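Painting wooden cubes for stacking games

If you have a bag of plain wooden cubes in a cupboard, get them out, because painting them is one of the nicest ways to spend a wet afternoon! I did my first lot in April and I've been hooked ever since.

You'll need cubes, fine sandpaper, a soft flat brush, low-tack masking tape and a few pots of water-based paint. Mine came from a little shop called Drania, but any decent craft paint will do (check the label if small children will be playing with them).

Start by sanding every face lightly, going with the grain, then wipe off the dust with a barely damp cloth. Don't rush this bit – paint goes on so much better over a smooth face.

Now choose your colours. I love a strong blue and a warm red, and I always leave at least one face bare so the wood can show. Run tape along the edges of the face you want to keep clean and press it down hard with a fingernail.

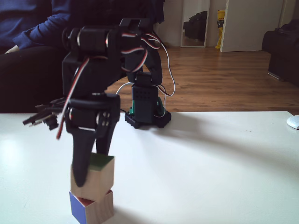
Two thin coats beat one thick one every time. Brush from the middle out towards the edges so the paint doesn't pool at the corners, and leave each coat for an hour before the next. Peel the tape while the last coat is still slightly tacky, pulling it back slowly on itself, and you'll get a lovely crisp line.

Once they're dry (I leave mine overnight), try a stack. If the cubes stick together, the paint needs longer. If they wobble, look for a drip on an edge and rub it down.

My friend Rajkumari Prajapati finishes hers with a little beeswax on the bare faces, and they feel gorgeous. Go easy with it though – too much and the cubes slide about. I've done 53 so far and the next batch is going to be green and yellow!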